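Can a Machine Tidy Your Desk Yet? Keep the Dustcloth Handy

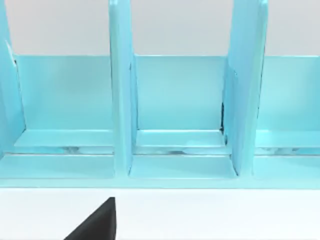
Every August my inbox fills with readers asking if they can stop filing their own mail. Usually they've watched a clip of an arm dropping a folder into a slot, set to cheerful music. I spent 2000 dollars of the Mudgway workshop's money finding out, so let me save you some.

The Rendance arm we bought could pick up a pen if the pen lay where it expected. Turn the pen sideways and it pinched air. Alcides Moura ran it on our sorting bench for two weeks and logged 1262 tries at putting paper in an upright divider. He filed the same stack by hand before his coffee was gone.

Slots are hard for these things. Paper bends, and a divider that leans a little is enough to catch a corner. I'll believe the brochures when one of them shows a crumpled gas bill.

Meanwhile, some tips that work now:

Put one kind of thing in each slot. Bills in one, school papers in the next.

Leave a slot empty for whatever came in today.

For dust in the corners of a plastic organizer, use a dry paintbrush first, then a damp cloth with a drop of dish soap. Skip scouring powder, it dulls the shine.

If the organizer slides when you pull something out, stick rubber dots under it.

Lift it up once a month. Paper clips collect under there.

Rawiri Brunton over in Stisetcombe writes that the new Giketix model will do all this for 800 dollars. He hasn't got one yet. Rawiri, send me your crumpled gas bill when it arrives and we'll see.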